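Kemeys shape-sorting notes - README

Last edited 2022-04-05
Maintained by Reshma Adams and Do-yoon Ha

What is in this folder

Written notes on shape-sorting boards: which hole shapes they offer, how the pegs differ from one another, and where people disagree over whether a peg fits. There are 428 entries, one per attempt, in a single plain text table. Two of us wrote them. Where we disagreed, both versions are kept and the entry is marked "split".

Read the section on fit before using any of the numbers. The first version of this folder carried a "difficulty score" for every shape, and people quoted it as though it meant something. We took it out in February. If you have a copy with a column called score, please throw it away.

Why we doubt the usual claims

Sorting boards are sold with a lot of confident talk about shape learning. A label will promise that a star teaches one thing and an oval another. We went looking for support for that in our own notes and found very little. What we did find is that people match by color when color is on offer, by size when it isn't, and by shape when both of those have failed them. A board where every hole is the same color as the board at least takes away the first shortcut.

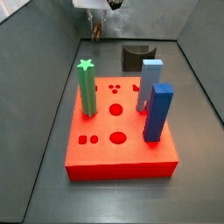 Vusumuzi Van der Merwe wrote back that this gives plain boards too much credit. Once the holes stop helping, he said, people simply remember where each peg went last time, and a remembered position is no more a lesson in shape than a matched color is. He wanted the board turned between attempts, or the whole table treated as a memory test.

He has a point, and we have only half answered it. Entries from 301 on record whether the board was turned. The earlier ones do not, and we are not going to guess.

Columns

entry - running number
board - our own short name for the board
peg - shape and color in plain words, such as "green star" or "dark blue rectangle"
hole - the hole that was tried, in the same kind of words
turned - yes, no or blank (see above)
fit - in, partly in, standing on top, or unclear
remarks - free text, sometimes grumpy

On the word "fit"

A tall peg can stand upright over a hole without being in it. Seen from the side or from above, the two can look much the same, and a deep peg hides the very edge you need to see. Earlier notes put "in" for anything that stayed up. Nandi Ngcobo went back through the first 6 boards and moved a good many of those to "unclear". We would sooner have a dull column than a wrong one.

Close pairs are the other trouble. Round and oval get swapped in the notes, and so do small square holes with rounded corners and small round ones. If your work depends on telling those apart, check the remarks, and don't lean on the hole column by itself.

What we would not use this for

Ranking shapes from easy to hard. Comparing one maker's board with another's. Anything at all about children, as the attempts were made by adults and there were only 8 of them. Qistina Nasution asked whether the table could back up the wording on the Cirkance box - it can't, and we told her so.

Known problems

Board names changed halfway through. "Andden" and "Andden flat" are the same board.
Light blue and pale blue are both used for pegs, with no difference meant.
Entries 77 and 78 are duplicates. We kept both so the numbering would hold.
Shapes made of several joined circles are called "trefoil" by one of us and "clover" by the other.

Corrections

Send the entry number and what you think it should say. Please say how you know. "It looks wrong" is a fair reason to look again, but we won't change a row on that alone.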